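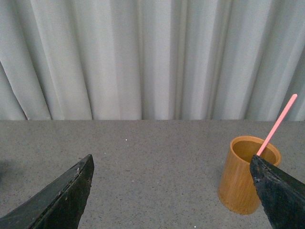 How to Wash Curtains at Home

Nov 29, 2022

1. Take the curtains down and remove every hook and ring. Shake them outside.

2. Check the care label. If it says dry clean only, stop there.

3. Wash one panel at a time in cold water on the gentle cycle, with half the usual detergent. Soak dingy panels for 30 minutes first.

4. Spin on low and rehang while damp. Pull the hems straight and arrange the folds by hand.

Leave the window open a little until the fabric dries.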